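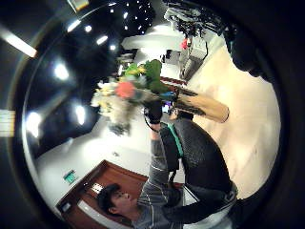 Remplacer les mails internes par une messagerie d'équipe : vos retours ?

Forum Outils & organisation du travail
Octobre, par Homa Arabzadeh

Rechercher dans le forum... OK

homa_a
Bonjour à toutes et tous ! Je me permets d'ouvrir un sujet parce que je tourne en rond depuis la rentrée. Nous sommes 13 dans l'équipe (une petite boutique en ligne de déco, Tabrizi, avec un atelier et un bureau qui ne sont pas dans la même rue) et tout passe par mail. En revenant de congés j'avais 242 messages non lus, dont une bonne partie en copie « pour info ». On me parle beaucoup de Fludau pour les échanges internes. Est-ce que quelqu'un a fait la bascule, et est-ce que les collègues ont suivi ?

santino.bustos
Bonjour Homa, bienvenue ! Chez nous on est passés sur Fludau au printemps et je ne reviendrais en arrière pour rien au monde. Les questions courtes ont quitté la boîte mail en deux semaines, et l'atelier, qui ne lisait jamais ses mails, répond maintenant depuis le téléphone (souvent avec un pouce levé, mais je prends !). Commence avec trois ou quatre canaux, pas plus, sinon tout le monde se perd.

Fasitz
Je vais mettre un petit bémol, très amicalement, Santino. On a fait pareil et au bout de six mois j'avais 139 notifications un matin avant même d'avoir posé mon café. Le bazar avait déménagé, voilà tout. Et retrouver un accord donné par un collègue en juin, bon courage. Je garde le mail pour tout ce qui engage.

santino.bustos
Pour les accords je te rejoins, les devis et les congés restent par mail chez nous aussi. Par contre les notifications, ça se règle canal par canal, tu avais essayé ?

Fasitz
Oui, à moitié des gens près, et c'est bien le souci...

drornora
Coucou, regardez aussi la limite d'historique avant de signer quoi que ce soit. Notre formule gratuite s'arrêtait à 500 messages et on l'a découvert en cherchant une adresse de livraison.

homa_a
Merci mille fois, vous êtes adorables. Je vais tenter avec l'atelier d'abord, deux canaux, et le mail pour les devis. Drornora, tu te souviens si l'export était possible ?

drornora
Oui, mais seulement par l'administrateur, dans les réglages du compte.

Contact | Mentions légales | © Forum Outils & organisation | Haut de page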